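The Slow Table

By Kenna Pollock

When I moved to Vallejo, the first thing I looked for was a place to play cards. I do not mean a big casino with fountains in front. I wanted a small room, with a few tables and a dealer who remembers that I like the seat on the left. It took me some weeks, but I found it, and there I also found the game I want to write about, which is baccarat.

Many people think baccarat is a game for rich men in dark suits. I thought the same. In the films there is always a rope around the table, and somebody with a very large pile of chips. The room where I play is called Drullico, and the minimum at the small table is 12 dollars. I came in with 200 dollars for the evening and I stayed until they started to clean the floor.

The rules are short. There are two hands, the Player and the Banker, and you bet on which of them will finish closer to nine. You can also bet on a tie. Tens and face cards count as zero, aces count as one, and all other cards count as their number. If a hand adds up to more than nine, you drop the first digit, so a seven and an eight make five. It took me one shoe of cards to stop adding on my fingers.
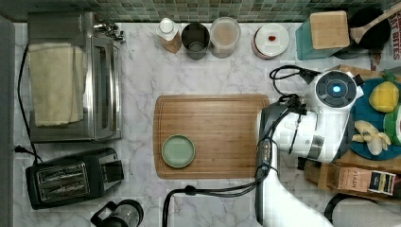
Do I need to know when the third card is drawn?

It is enough to know that the dealer follows a fixed table, and that you have no decision to make after your bet is down. Learning the table makes the game more pleasant to watch, but it does not change your result.

This last point is what makes blackjack players unhappy. My friends who play blackjack are used to making choices, and they feel proud when they stand on a bad hand and the dealer goes over. In baccarat there is nothing to be proud of. You choose a side, you push your chips forward, and then you are a spectator like everybody else. I was surprised how much I enjoyed it. After a long day at work I have already made my decisions.

The Banker bet wins a little more often than the Player bet, and for this reason the house usually takes a commission of five percent from it. Even after the commission it is the better bet, though the difference is small. The Player bet pays even money with no commission. With the common eight decks, the house keeps a bit over one percent on either of them in the long run. The tie pays eight to one in most rooms, and it is a poor bet. The house edge on it is more than fourteen percent. I still see people put chips on it every evening, usually just after a tie has come.

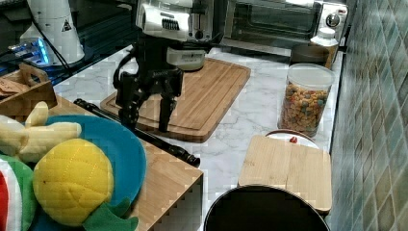
I should say something about the score cards. Next to every seat at Drullico there is a small pad and a pencil with two colors, and the regular players write down each result in neat columns. They look for streaks and for patterns that jump from one side to the other. There are names for all the patterns, and I have learned perhaps half of them. One evening I wrote down 157 hands over three visits to see if I could find something useful in them. I found a run of nine Bankers, which looked very impressive on paper, and I lost money trying to follow the next one.

The cards do not know what came before, at least not in a way that can help you. People have studied counting in baccarat, as they did in blackjack, and the advantage it gives on the main bets is so small that you could sit for days and wait for one good moment. I keep writing the columns anyway. My handwriting has become better.

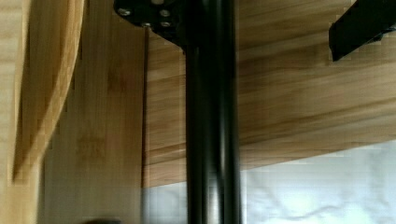 Then there are the side bets, which have multiplied since I started. At my table there are two. One pays if either hand begins with a pair, and the other is called Prenel and pays up to 200 to one, for a combination that I have not seen yet. The printed card explains it in letters so small that I had to ask the dealer. I tried the pair bet for one full shoe, a single dollar each time. I hit it twice, was very happy both times, and finished below where I began. The pair bet pays eleven to one and the house edge is a little more than ten percent, so my shoe was nothing unusual.

I have no anger against side bets. For a dollar they give you something to hope for while the dealer turns the cards. But I notice that the people who play them on every hand buy chips again earlier than the rest of us, and they rarely stay for the last shoe.

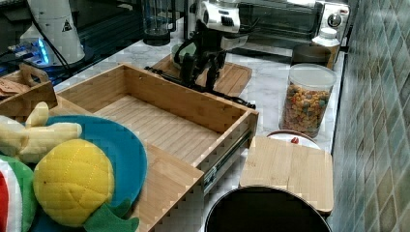 A different speed on the screen

In July I tried the online version for the first time, on a site called Gusten, with a live dealer on video. The rules were the same and the dealer was polite. What I was not prepared for was the speed. The fast table gives you only a few seconds to bet, and then the cards are already open. I played more hands in half an hour than I usually play in an evening.

With a small edge against you, the number of hands is what costs you money. A slow dealer, a player who asks a question, somebody who wants to squeeze the card and lift the corner for a long time, all of this is on your side. Now when the man in the next seat takes a whole minute to look at his eight, I drink my tea and let him look.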